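Subject: Re: [parnstead-finishing] hardwax oil on pale tops, yellowing?
Date: June 7, 2024

On the list, someone in the Usell workshop wrote:

> We have a batch of light tops going out to a cafe and the client wants them to stay pale. Last lot we did in plain oil went the color of weak tea inside a year. Has anyone used the Murnora hardwax on blond wood and lived with it a while? Also how thin are you putting it on, the can is no help. And do you bother raising the grain first?
>
> Second thing - what are people charging for a refinish these days. We quoted 1,268 for a set of tables and got told it was robbery.

Quick reply, at the bench with one glove on, so forgive the typing.

Short version: yes to the hardwax, go much thinner than you think, and yes raise the grain. Longer version under the headings, skip what you know.

## Color

Plain oil on pale wood always warms up. You can slow it, you can't stop it. We switched to the hardwax with a bit of white in it two winters ago and the tops in our own break room still look blond. One by the south window has gone a touch warmer than the rest, but you have to put a fresh offcut next to it to tell. Clear version yellowed more. Not tea, more like straw.

Don't overdo the white. First time I used the full-strength tint and it sat in the pores and looked like somebody had spilled flour. Half tint, half clear, mixed in a jar, stirred every time you dip. It settles fast.

If the figure is busy keep the tint even lower. White kills the darker streaks first and that's usually what the client paid for. Wavy stuff, with the loops off to one side, you want to be able to see that from a low angle and still get a soft shine off it. 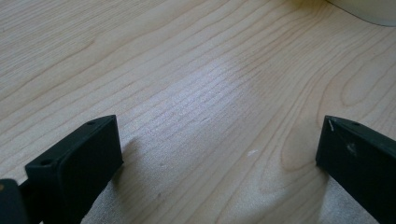
## Putting it on

- Sand to 150, wipe with a damp cloth, let it dry overnight, then 180 by hand. Going finer than that the wax just skates about and you get patchy spots.
- White pad, a spoonful of finish, work it out till the pad squeaks. Really. If it looks wet after ten minutes theres too much on.
- Buff off, leave it till the next day, do it again. Two coats. Three only on the edges where sleeves rub.
- Check it with a lamp held low at the far end. Overhead light hides everything. Streaks you miss in the shop are the first thing the client finds.
- Rags in water, outside. Every time.

Satin only for cafes. We did one gloss job for the Nomura place and every cup ring showed, had to go back in May and knock the whole lot down with a gray pad.

## Money

1,268 for a set is not robbery. Depends how many tables obviously, you didnt say. Our last one was 1,472 with pickup and delivery, and they had old varnish on so that was mostly stripping. Finish itself came to 217 on that job, pads and paper included. Labor is the rest of it. If they push, offer a one coat refresh every spring instead and price that separate - cheaper for them and the tops last longer.

Can't help on the waterborne stuff, somebody asked last month, never got on with it. Foams up on me.

Will try and dig out the jar ratios tonight, they're written on the lid of a can somewhere. Remind me if I forget.

- sent from the shop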